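How to depot a pressed powder blush without wrecking it

Updated 31 May 2022

Quick one today. Half my drawer is bulky compacts and I want them all in one magnetic palette. So, depotting. I've done this with drugstore blushes and a couple of pricier ones, same method.

What you need:
Flat iron or a hot plate
Baking paper
Thin metal spatula or a butter knife
Rubbing alcohol
Cotton swabs
Empty magnetic palette (mine's the Istine one, fine, nothing fancy)
Stick-on magnets if your pans are aluminum

Step 1. Open a window. Warm plastic and glue smell awful.

Step 2. Look for a tiny hole in the bottom of the compact. Peel the label if there is one. Hole = easy, you can push the pan up from underneath later. No hole, you'll be prying from the side.

Step 3. Heat. Baking paper on the flat iron, compact on top, base down. I give it 2 minutes on the lowest setting. You want the glue soft, not the plastic dripping.

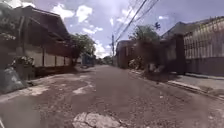
Marisela, in the comments: Lowest setting did nothing for my Tredbridge blush, the glue is like cement. Had to go another 2 minutes and then it popped right out. Don't force it cold, mine cracked in the corner.

Yep, add time before you add force. Tredbridge pans are glued all the way across, not just a dot in the middle.

Step 4. Slide the spatula between pan and plastic. Go slow, work around the edge, tiny wiggles. The pan is HOT so don't grab it. Tip it onto a folded paper towel.

Step 5. Let it cool completly. Ten minutes, go make tea.

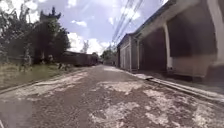

Step 6. Clean the back. Alcohol on a swab, rub off the leftover glue, or the pan won't sit flat. Keep it off the powder side.

Step 7. Magnet on if needed, shade name on a bit of tape, into the palette.

If it shatters: crush it all the way down, few drops of alcohol, mix to a paste, press flat with a coin wrapped in tissue. Leave overnight with the lid open. Did this with my Stotmont peach and the color is the same, just a bit harder to pick up on the brush.

Don't try it on cream blush. It melts. Baked ones in a dome are a pain too, they sit too high for most palettes so the lid wont close.

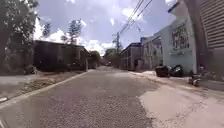

Patchy asphalt road, pale concrete along the right side.

Next up is lipsticks, probably in July. Different tools, way more mess.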